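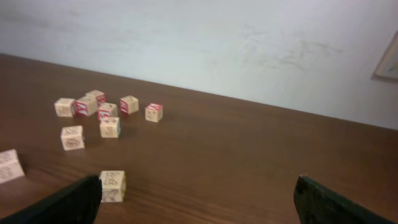
**Drilunness** by Setsuko Maruyama
Translated from the Japanese by Úna Hanrahan
Tevport Editions, paperback original, May 2023

| | |
|---|---|
| Format | Paperback with flaps |
| Extent | 159 pages |
| Binding | Sewn, cold glue |
| Text paper | Cream, uncoated, acid free |
| Typeface | Serif, 11 on 14 point |
| Series | Hamada Library, no. 7 |
| Rights held | World English |
| Availability | In stock |

## Contents of the book

Drilunness is a novel in two parts. The first follows a land surveyor sent to remap a coastal district after a boundary dispute. The second consists of the surveyor's field notes, which disagree with the first part on dates, distances and the number of people present at a dinner. The notes are printed in the order in which they were found, with the original page numbers kept in the margin.

The author's preface to the Japanese edition is included. The afterword by Shigeru Ishida, written for that edition, has been left out at his request. A short translator's note takes its place and deals mainly with units of measurement and place names.

## Text and translation

The translation follows the second Japanese printing, in which the author corrected the tide tables and restored a paragraph to the fourth chapter. Readers comparing it with the first printing will find small differences throughout the field notes.

Japanese names are given with the family name last. Long vowels are not marked, except in the glossary — where the marks are needed to separate two villages that would otherwise be spelled the same way.

Abrehet Teshome edited the English text. Proofs were read by Oddur Bjarnason, who also redrew the map on the inside front flap.

## Editions

**Paperback.** The standard edition, as specified above.

**Hardcover.** Limited to 971 numbered copies, cloth over boards, with a ribbon marker and the map as a separate folded sheet. The text block is the same as that of the paperback, so page references match. Copies are sent in number order and particular numbers cannot be reserved.

**Ebook.** EPUB, without copy protection. Marginal page numbers appear in square brackets at the start of each note. The map can be enlarged, but small devices may show it rotated.

## Ordering

Single copies ship flat in a card mailer. Bookstores should order through Birnitero, our distributor, using their existing account. Returns of the paperback are accepted in salable condition. The hardcover is firm sale.

Reading group sets contain seven paperbacks and a printed sheet with the glossary. Desk copies are available to instructors who have adopted the book for a course — please give the course title and expected enrollment.

## Errata

Page 2: the copyright line in early copies omits the translator's name. Corrected in July. A replacement slip will be mailed on request.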